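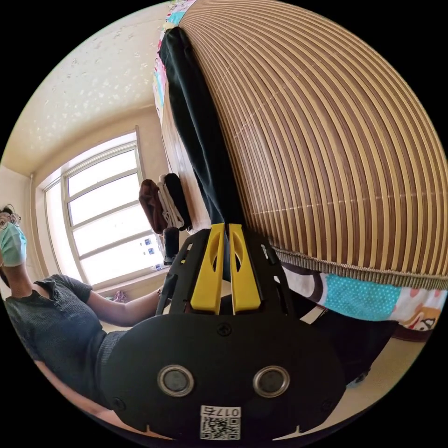 Bamboo mat, upper right. Note the thin slats and the line of stitching across them.

Week 4: Slats, Stitches, and Things That Roll

Last week we ended with plain woven cloth, where every thread goes over and under its neighbors and the whole sheet bends any way you like. This week we move to something I love even more: flexible things made out of stiff parts. A slatted mat is the friendliest place to start. Take a pile of thin strips, none of which wants to bend much along its length, and tie them side by side with thread. You now have a surface that rolls up easily in one direction and stays quite firm in the other. Two materials, each doing what it does best!

Some words you'll need

Warp: the threads that run lengthwise on a loom and are held tight.
Weft: whatever crosses the warp. In most cloth it's another thread. In a slatted mat it can be the slats themselves.
Pitch: the distance from the center of one slat to the center of the next.
Twining: a way of binding in which two threads pass on either side of a slat, cross each other, and then go around the next one. If you learned basketry as a kid you've probably done this without knowing the name.

Stiffness and direction

Hold a ruler flat and press on one end. Now turn it on its edge and press again. The same ruler, the same wood, and it hardly moves. We did this in Week 2 and I'm bringing it back because thickness matters so much here. For a simple rectangular strip, stiffness goes up with the cube of the thickness. Double the thickness of a slat and it becomes 8 times as stiff, while using only twice the material. That one fact explains a great deal about why makers split bamboo as thin as they do, or leave it as thick as they do.

Across the slats, the story changes completely. The bending happens at the gaps, and the thread acts as the hinge. So the question of how tightly a mat rolls is mostly a question about pitch. Wide slats give you a chunky roll with flat sides, close to a polygon. Narrow slats give you something very near a true circle. Try drawing both (please do draw them, it helps more than reading this paragraph twice).

Worked problem

A mat is made with 127 slats at a pitch of 4 mm. How long is it when flat?

There are 126 steps from the center of the first slat to the center of the last, so that part is 126 × 4 = 504 mm. Add half a slat width at each end. If the slats are 3 mm wide, the total is 507 mm, or just over 50 cm. People often multiply 127 by 4, get 508, and move on. The error is small in this case, but it grows when you have few slats and big gaps, so get into the habit of counting steps.

Where bamboo comes in

Bamboo is a grass, and its strength is packed into long fibers that run up the stem. The fibers are denser toward the outside wall, so a strip cut from the outer part is stiffer than one cut from the inner part. It also splits beautifully along its length. A maker can start a cut with a knife and then steer the split by hand, leaning on the thicker side to bring it back to the middle. I have tried this and ruined a lot of bamboo. Watching someone good at it is a joy — the strip just seems to open up.

The reading for this week is Gilang Majimbun's chapter on the Saithong workshops. It's short and full of detail. Look especially at the part on thread spacing, where the makers disagree with each other about how many lines of stitching a mat needs. Majimbun lets them argue and doesn't pick a winner. Come ready to pick one yourself and defend it.

Relatives of the mat

Once you start looking, you'll find this structure everywhere. Roll-top desks use wooden slats glued to a canvas backing. Sushi mats, window blinds, and some garden fences work the same way, at very different sizes. For the November field visit we'll see the old shutter collection in Pesberg, which has a few pieces you're allowed to roll and unroll yourself. Bring a soft tape measure.

For next time

Make a small sample using any stiff strips you have: craft sticks, card, drinking straws cut flat. Use at least 8 strips and two lines of thread. Measure the pitch, roll your sample as tightly as it will go, and write down the smallest diameter you can reach. Then make a second one with the pitch doubled. We'll pool the results and plot them on one big sheet.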